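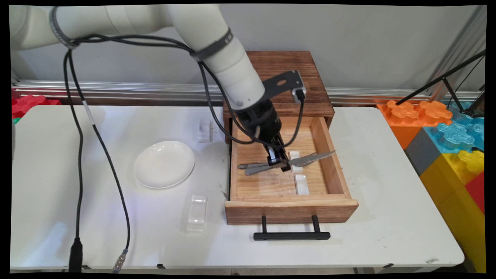
Bristwood has added a small cabinet with a cutlery drawer to its line of kitchen furniture, the company announced today. The piece is called the Guten and is sold in two sizes. It is meant for kitchens where there is no built-in drawer near the table. The drawer is light natural pine with darker stained outer edges, and it has a black metal bar handle on the front. The cabinet is dark brown wood with a reddish-brown top. A knife and fork can go straight onto the drawer floor, and plates can be kept close by on the table.

October 16, 2021
By Colleen Charbonneau

The Guten was designed by Ákos Medve at the company's Pedport workshop. Work on the first pieces was finished in September, and 177 cabinets have been made so far.

"People kept asking us for one drawer," said Medve. "They did not want a whole sideboard. They wanted a place for the knives and forks they use every day, and they wanted it near where they eat." 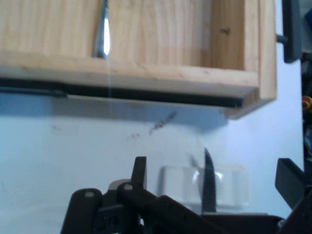

Pine grain and small knots in the Guten. Photo: Bristwood

Knots and grain lines are left showing, so no two drawers will look the same. Bristwood recommends wiping the inside with a damp cloth and drying it right away. Cutlery should be dry before it is put in. The stained parts should be kept out of strong sun.

Shiuli Roy, who manages sales for Bristwood, said the cabinet will be carried first by Oravec, a housewares store with 12 locations. Online orders will follow.

"We would like customers to be able to pull the drawer out and look at it before they buy," Roy said. "Wood is hard to judge on a screen."

The small size is priced at $342. Delivery is extra. Replacement handles and drawers can be ordered separately through the workshop.

Store owners who want to carry the Guten should contact Habibur Sikder in the Bristwood trade office. Press questions go to Colleen Charbonneau.

This site uses cookies. By continuing to browse you agree to our cookie policy.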